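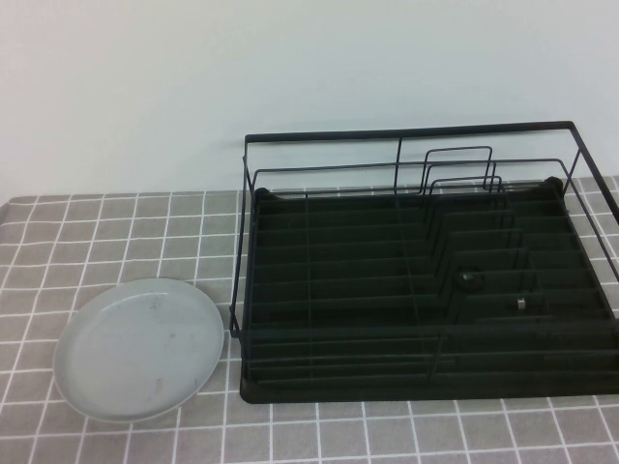

Ita Foley wrote to me that I had been unfair to contractors. My last column complained about a roofing quote that came in as a single number on a single line, and she thought I was asking for too much. A roofer, she said, spends an hour on a ladder and another hour at the kitchen table working out the price, and eight people out of ten who ask for it never call back. If every one of them also wants a list of materials and a breakdown of labor, that is another unpaid evening.

I take the point about the unpaid evening. I still think the one-line quote is a bad way to sell a roof, and I want to say why at more length than I had room for last time.

A roof is one of the few things people buy without being able to look at it. Most homeowners will never stand on theirs. They see the shingles from the driveway and they see the ceiling from the bedroom, and everything that keeps the water out sits between those two. When a quote says "replace roof, all materials and labor," the buyer has agreed to a price for something that hasn't been described. It might include new flashing around the chimney. It might mean the old flashing gets bent back into place and sealed.

My own quotes came in March. There were three, for the same house in Carkimlow, a plain gable roof with one chimney and a low section over the back porch. The cheapest came from Horgan and it was one line. The next was $448 more, also one line. The highest was from Olell and ran to two pages. It listed the underlayment, the ice barrier and how far up from the eaves it would go, the flashing, the vents, the dumpster and a price per sheet for any decking that had to be replaced.

I called Horgan and asked what they would do about rotten decking. The man was polite and said they would "take care of it." I asked if that was in the price. He said it depended on how much there was. That is a fair answer, since no one can see the decking until the shingles are off, but it belonged on paper. With the roof open and rain in the forecast, I would have been in no position to argue about what a sheet of plywood costs.

I went with Olell. They replaced decking over the porch and the extra came to $174, which matched the rate on page two. I paid it and didn't think about it again.

Ratree Srisuk, who read a draft of this, objected that a long quote can hide as much as a short one. She is right. She had a gutter job once where the paperwork ran to several pages and most of it was about what the company was not responsible for. Length by itself doesn't help anybody. What I want is a description of the work in words that can be checked later. "Step flashing at chimney, new" can be checked. "Quality workmanship throughout" can't.

Some contractors tell me that itemizing invites haggling. The customer sees $3701 for tear-off and disposal and decides his brother-in-law has a truck. I believe this happens. A contractor can answer it by saying the job is priced as a whole and the lines are there to show what's included. You can even leave the individual prices off. I would have been happy with one total and a full list under it.

As for the time it takes, the list hardly changes from house to house. A roofer who has done 127 asphalt roofs could write the standard version once and fill in the blanks. Celo, the small outfit that did my neighbor's garage, uses a printed form with check boxes and writes the rest by hand in the margin. It isn't pretty. It does say whether the drip edge is new.

There is also a middle course, and Ita Foley suggested it herself at the end of her letter. Give the short number first, as an estimate, and send the full list only to people who say they're serious. I could live with that. It saves the roofer the evening, and the homeowner still has the details before signing anything. The one condition I'd add is that the list should come before the deposit. I have heard from too many readers who paid first and got the scope of work when the crew showed up at seven in the morning.

If you're collecting quotes this spring, ask each company what happens at the chimney, what happens at the eaves and what a sheet of decking costs. Ask them to write the answers on the quote and sign it.

Last updated in April
16 comments | 31 shares
Contact the editor | Copyright, all rights reserved | Back to top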